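Sorting Cell Guide, Section 3: Setting Up Your First Cup Sort 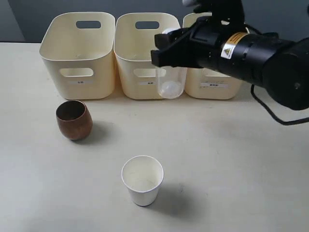 Photo: Yu-na Hyun / Olness

Okay, you've got the arm bolted down and the software talks to it. Nice work! This section gets you from there to a first real sort with the Olness bin kit. I wrote it while setting up my own table, so if I sound fussy about something, I probably got it wrong the first time.

Before you start

You'll want the three bins, a few cups of different materials (I like one wooden, one paper and one clear plastic), and something small to put inside a cup later on, like a little white ball. Keep the stop button where you can reach it without leaning over the table.

CAUTION: The warning sticker on the wrist means business. Keep fingers away from the jaws whenever the arm is powered, even if it looks parked.

Placing the bins

1. Line the bins up in a row along the back edge of the table, labels facing you. Side by side is fine.

2. Check that each label matches the name on the Bins screen. Gun-woo Ryu swapped two of mine once and I spent a whole lunch break blaming the software.

3. Press Learn Bins and step back. The arm will pass over each one slowly. If it stops with code 115, a bin has moved -- nudge it back and press Learn Bins again.

Note: Don't cover the labels with tape, even the clear kind.

Teaching the cups

4. Stand one cup upright in front of the bins, with a good hand's width of clear table all the way around it.

5. Open Teach, pick Rim Grip, and jog the gripper down until the jaws are on either side of the upper rim.

6. Close the jaws a little at a time. Plastic cups need the Soft setting. Paper ones do too, and I'd go even gentler with those (I have crushed so many). Wooden cups can take Normal.

7. Lift the cup just clear of the table and wait 2 seconds. If it stays upright, tap Save. If it tilts, set it down, move the grip toward the middle and try again.

8. Do the same for your other cups, then repeat step 7 with the ball inside one of them. A clear cup is great for this, you can see right away what the ball is up to!

CAUTION: No liquids during teaching. Please. Hye-jin Yang still brings up my coffee.

Running the sort

9. Set Speed to Slow, put your cups back out and press Run. Leave it on Slow until you've watched a full round.

10. Watch the cable under the arm as it swings over the last bin. It should hang in an easy loop and never pull tight. If it does, hit stop and go back to the cable routing page in Section 2.

The job memory holds 496 saved grips, so there's no need to delete the bad tries right away. I clear mine out every December.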